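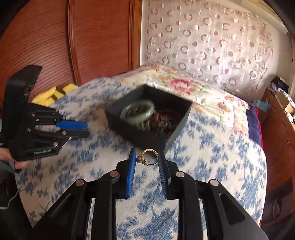 Gold ring with a dark purple stone, next to an open black box

Section 5: Sending a Records Request to the Town of Weltdale

Welcome back! By now you should have your Dodix account set up and your email address confirmed (if you haven't, go back to Section 4 and do that first, we'll wait). In this section we'll walk you through asking the town for copies of its records, whether you're after a snowplow contract, old meeting minutes, or the emergency plan that your neighbor swears doesn't exist.

1. Sign in and choose New Request from the menu on the left. If you see a page headed Report a Pothole, you've gone one line too far down. Plenty of people do.

2. Pick a department. If you aren't sure which one holds what you want, choose Town Clerk and the request will be passed along for you.

3. Type your question in the large box. You have 300 words, and you'll rarely need them all. Ask for a record by name if you know it ("the flood plan for Simard Road") and give the years you care about.

Note: The clerk can only send papers the town already has. "Are we ready for a flood?" is a fair thing to wonder, but "Please send the current flood plan" is much more likely to get you a useful answer.

4. Add any attachments. You can include 2 files with each request.

5. Check the box to say whether you'd like paper or electronic copies, then press Send. Write down the request number on the next screen. It will look something like W-609.

Caution: Requests and replies are posted on the public page, with your name on them unless you tick Keep My Name Private. Please leave out home phone numbers, medical details, and anything you wouldn't want read aloud at a town meeting.

Changing a request after it's sent

Open My Requests, find your number, and choose Edit. Once the status reads In Review, the Edit button goes gray, and you'll need to write to Sachiko Yokoyama in the clerk's office instead. Put the request number in the subject line, please!

Note: Residents of Trorudthorpe use the same form but should choose their own village from the list in step 2.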